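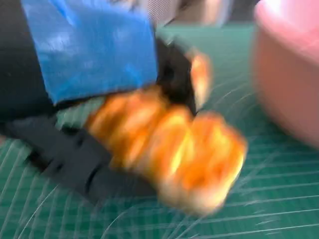
Open day at Linine, Evoncombe
Posted Tuesday, September 22, 2026

Linine makes form plugins for websites, and once a year it opens its Evoncombe office to people who use them. I run the sites for a small chain of garden centers and have built most of our order and contact forms with its tools, so I booked a place. Tickets were free. The sign-up form closed itself at 61 entries, using the company's own entry limit setting.

The morning was a set of short talks. The first covered the new file upload field, which lets a site owner set a size limit per file and a separate one for the whole form. Until now there was only one limit, and customers sending us several photos of a sick plant would hit it without knowing which file was the problem. The error message now names the file.

The second talk was on saved drafts. A visitor can leave a long form half done and come back through an emailed link. Drafts are kept for 44 days unless you change the setting. Someone asked whether uploaded files are kept with the draft. They are, but they count toward your storage.

After coffee we could sit down with the support team and go through our own forms. I brought one that had been sending two confirmation emails for every order since June. The cause was an old notification rule still attached to a hidden page. It took five minutes to find and I had spent a good deal longer on it at home.

Lunch was sandwiches in the hallway. Parking is behind the building and fills up early.

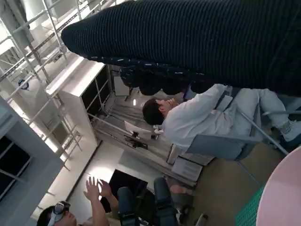
Will forms built in the old editor still work after the update?
They will keep running as they are, and the old editor stays available for editing them. New field types, including the new upload field, only show up once a form has been converted.

The afternoon had a session from Rumell, a hosting company that many Linine customers use. It dealt with spam. Their advice was to turn on the hidden trap field first, look at the entries for a week, and only then add a challenge box. I have since done this on our contact form.

Carrillo, which makes a booking calendar, showed how its date picker can now read from a Linine form. It only works one way at present. A canceled booking does not update the form entry, so we will wait on that one.

Prices were on a sheet by the door. The agency license is $699 a year and the single-site license is unchanged. Slides are going out by email to everyone who signed in.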